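Will a robot ever put my shopping away?

January 31, 2024

I had a proper moan about the kitchen drawer again this morning. It sticks, it's full of takeaway menus, and I have now spent 148 days (yes, I checked) meaning to sort it out. So naturally I made a cup of tea and watched robot videos for two hours.

The one I fell down a hole with is a project called Plokance, run by a little outfit in Skornside. They're trying to get an arm to do dull kitchen jobs, opening drawers and moving tins about, and nearly all of the practice happens inside a computer. Makes sense to me. If it's going to have 100 goes at a drawer and rip the handle off in most of them, better a pretend handle than mine!

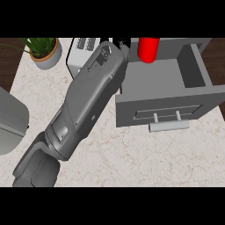
The practice kitchen: one arm, one drawer, and a toaster tucked in behind.

I'm quite jealous of that marble worktop. And the drawer has a nice chunky bar handle, which strikes me as a bit generous – mine has a fiddly little knob that came loose in January and goes round and round when you pull it. I'd like to see the arm have a go at that with a bag of spuds in the way.

So can they do chores yet? My feeling is sort of, if you're patient and your kitchen is very, very tidy. My robot vacuum (he's called Roy) still eats the bathmat about twice a week, and he only has the floor to worry about. The Brollo dishwasher does a grand job, mind you, but I still have to load the thing.

What I really want is something that empties it. I'd pay good money for that, even if it put the forks in with the spoons.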